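Visit to the Kimaro tableware open day, Zillilbridge

On 28th February I went to the open day of Kimaro, a small company which makes bowls and plates for canteens and hotels. I buy dishes for our school kitchen, and until now I knew Kimaro only from the catalog. The bus from the station takes 29 minutes and stops at the gate.

We were a small group. Joyce Mabula, who leads the finishing department, gave us blue coats and took us first to the store. It was colder than I expected there, so keep your sweater on. The shelves go very high and each one has a paper card with the order number. I wrote down 3722, because it was our own order from October, still waiting for the second half. Mrs. Mabula promised to look into it, and she wrote the number on her hand.

After the store we saw the room where the forms are checked and the finished pieces are looked at one by one. I liked this room the most. The tables are kept plain and pale, and the light is soft. I asked how a person can judge a white bowl on a white table. She told me that you look at the shadow along the wall and at the bright line of the lip, and after some months your eye does it alone.

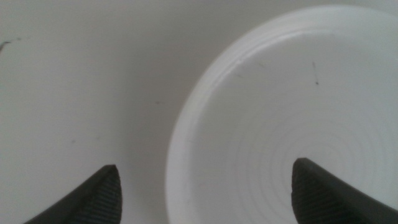
Large round white bowl, shallow shape with raised rim, on a white surface.

The large shallow model is the one I came for. We serve salad and rice in deep bowls now, and the spoon always hits the side. I held one for a while and found it lighter than our old ones from Cerkano. The rim is comfortable for the fingers. The price is higher, and I have to discuss this at home with our cook.

Then there was coffee, and Normand Tremblay from the sales office explained the new line, called Gutano. It has five sizes, which stack inside each other. I am less sure about this line. The smallest size is too small for soup and too big for sauce, and I told him so. He took it well.

The factory shop is open until four and accepts cards. I bought two bowls with small faults in the glaze, and they traveled home in my scarf.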